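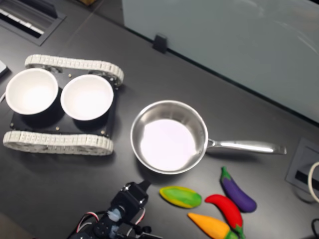

The saucepan comes out first

Toy kitchens used to be pink and plastic and loud. Now parents want a real pan. Nosipho Lekota on the quiet rise of the mixed play kitchen

A proper saucepan, stainless steel, long handle. Two white bowls. A handful of plush veg. Ask Eglė Kivi what a child needs for a play kitchen and that's the list, more or less, and she'll say it before you've got your coat off.

Kivi runs Pladora, a toy library in Nuddale. Two rooms above a shoe repairer, open mornings. She has 868 things on the shelves and the kitchen stuff goes out most, always has. Trains second. Puzzles nowhere.

"They want the pan," she says. "You can give them a lovely painted hob with knobs that click. They want the pan."

Real metal, then. It rings when you hit it, it has a bit of weight, the rim shines. Plastic pans don't do any of that. Small ones only, mind, and Kivi checks every handle for wobble when it comes back.

The veg is another matter. Soft wins. An aubergine in purple plush with a green cap, a red chilli with its stem, an orange carrot with the green top still on. All good. Thrown across a room they hurt no one and they make no noise landing, so parents in flats love them. Not everything is easy to name, either. The green and yellow one could be a squash. Could be a pepper. One girl at Pladora serves it as mango and charges extra.

Magnus Pringle, father of twins, borrowed a set in March and still has it. Sorry Eglė. His two don't cook, they sort. Long things one side, round things the other, then everything in the pan at once, then out again. "Two hours on a wet afternoon," he says. "I read a newspaper. A whole one."

Where do you keep it all? Less than you think is the answer. Nomvula Sibiya makes felt and plush food under the name Magagula, out of a back bedroom with 50 patterns pinned to the wall, and she reckons most homes have far to much. "Four vegetables. Then swap them. If the carrot's been away for a month it comes back as a celebrity."

Her carrots take the longest, by the way. The tops. Each frond is cut seperately and she has thought about giving up on them more than once. Chillies are a doddle.

Bowls: light ones, white or pale inside, so the food shows up. Two at least, or there's a fight. Skip the lids. Skip the tiny cutlery too, says Sibiya, it lives under the sofa from day one.

A table helps. Dark top if you've got one, the colours jump out and you can find the chilli at tidy-up time. Floor works fine otherwise.

Washing. Plush veg goes in a pillowcase, cool wash, flat to dry. Pan and bowls in the sink with yours. Ruaridh Swanson, who mends for the library, restitches a stem or two most weeks. Green thread, he buys it by the box. He won't do faces. Vegetables with faces get sent back as they are.

And the cost? Plenlow, the charity shop on the corner, keeps a crate of small pans by the door for Kivi's borrowers. Bring a magnet, says Swanson, and a cloth. The bottom of the crate is dusty.

Pladora is open mornings, Nuddale. Sets go out for three weeks. Magnus, yours is overdue.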